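Key hooks: stick-on or screw-in?
3 min read

mapleporch
ok need opinions. 5 of us in the house now, keys end up everywhere. want a key spot by the back door. renting so not thrilled about drilling. what do you all use

dun_kettle
Screws. Every time. Adhesive ones let go at 2 am and you think someone's breaking in

Iyer
disagree, mine are all stick on and fine. Wipe the surface first, press hard, leave it overnight before hanging anything. most people skip the overnight part 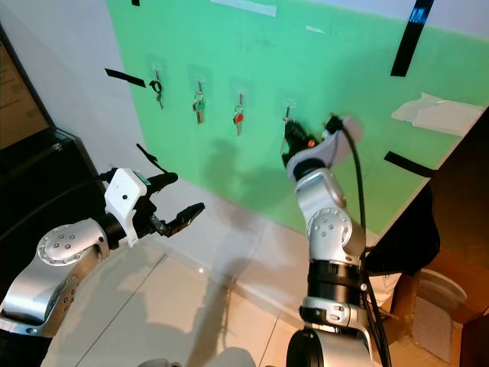

Labels matter more than the hooks imo. We had a bowl by the door for years and every morning was somebody trying three keys in the shed lock. Now it's tags, green one and red one, on a green board with clear stick-on hooks, and the one on the black coil is easy to grab without looking. Cost me under 20 bucks all in. Board's nothing fancy.

dun_kettle
ok but how much weight. my work ring is a brick

Iyer
dont hang a brick on it then lol. one or two keys per hook. Big ring goes in a drawer

mapleporch
do tags work for kids? mine will just swap them

hallwayhank
Mine did for a week then quit. Paint pen on the key head is better, tags fall off. And skip stick-ons on textured wall, learned that teh hard way

Iyer
never had a tag fall off but sure

mapleporch
going with a board then, stick ons. will report back

Comments (2)
pinebox: screws!!
t_lorne: up to 40 keys at my old job, all tagged, worked great

Related threads
Arotlow drawer organizers, worth it?
Shoe pile by the door, help
Hetance pegboard in a small entry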